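Grutley Kitchen Corner Guide
Section 3: Setting up the drinks table

By Leif Stougaard
October

Print this page | E-mail this page

Okay, so the shelves are up and the kettle has a home, and now we get to my favorite part – the little table where the drinks actually get made. I've set up more of these than I'd like to admit (three in my own place before I was happy with one), and the steps below are the order I've settled on. You'll want the table, your mugs, the milk and whatever comes in packets. Leave the Bultden caddy in its box for now, we'll get to it in Section 4.

1. Put the table where you can walk up to it from the front without squeezing past anything. Mine has 35 inches of clear floor in front and I wouldn't go tighter than that.

2. Wipe the top down with a damp cloth and dry it. Go along the wood at the edges too, crumbs love it there.

3. Bring over one carton of milk and one mug, and nothing else yet. I know it's tempting to carry everything across in one trip! Try the two of them in different spots and see how much room you need to reach and pour.

4. Stand the carton toward the back left, and keep the right side for the mug. If you're left-handed, swap them.

CAUTION: Clear glass on a pale top is very easy to miss. Get a mug upright before you reach across the table for anything, and keep the handle turned in from the edge.
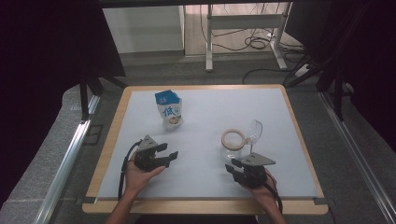 Elikem Nyarko wrote in to say that the milk ought to go back in the fridge between cups and shouldn't have a permanent spot on the table at all. I'd also put a coaster down where it stands, because a cold carton leaves a ring on a pale surface and you'll be wiping it all afternoon.

Fair point, and yes, please do put the milk away. When I say "spot" I mean the place it goes while you're pouring. The coaster is a great idea and I've started using one of the cork ones from Brundier, which doesn't slide.

5. Set the mug upright and check that it sits flat. Then pretend to pour from the carton (keep it closed, trust me) and see whether your sleeve catches on the mug. If it does, move the mug an inch or two forward and try again.

6. Now the packets. Sort them by what's in them and stand them on edge in a shallow tray, printed side facing you, so you can read them without digging. My Þorgeirsson tray takes 43 of the thin ones, and that's plenty for a household that can't agree on tea.

NOTE: If a packet has a narrow strip sticking out of it, pinch the strip low down, near the packet, and lift straight up. Grabbing it by the very tip is how I've ended up with half a strip in my fingers and the rest still inside – more than once. Anything with warning labels on it isn't a drink packet, so read those first and store it well away from this table.
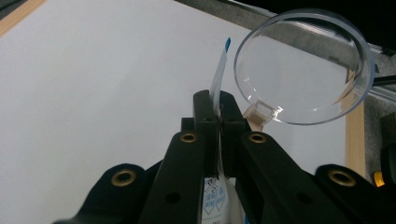 7. Put a small bowl at the back right corner for the empties. Any old bowl will do, as long as you can tip it straight into the trash.

8. Make yourself a drink! Leave everything where you naturally put it down, then look at the table afterward. If the milk and the mug ended up somewhere other than where you'd planned, go with the new places.

Next: Section 4, Hanging the caddy

Last updated: October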